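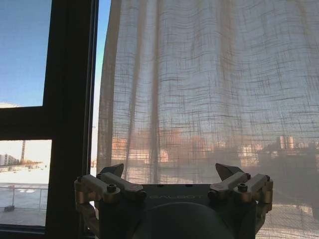 Linen sheers keep shrinking — pre-wash or hem long?

I'm making unlined sheers for a west-facing window in Gumitz. The last pair, a loose weave from Geagea, came up 6 cm short after one cold wash. Finished drop should be 214 cm. Do I wash the cloth first or leave spare in the hem?
Mireille Abu Hammour

Wash first, at the temperature you'll use later. Overlock the raw ends or a loose weave will fray badly in the machine. Line dry, press while damp, then hang the lengths overnight before you mark the hem. Loose linen drops under its own weight, so a measurement taken flat on the table will be wrong. I allow 12 cm for a double hem and tack it for the first month. Spin no faster than 800 rpm.
Samira Twal

just buy polyester, mine haven't moved in 14 years
vunia_k

Polyester won't shrink but the colour yellowed on ours. Check the rod is level too.
Gellbridge Sewing Room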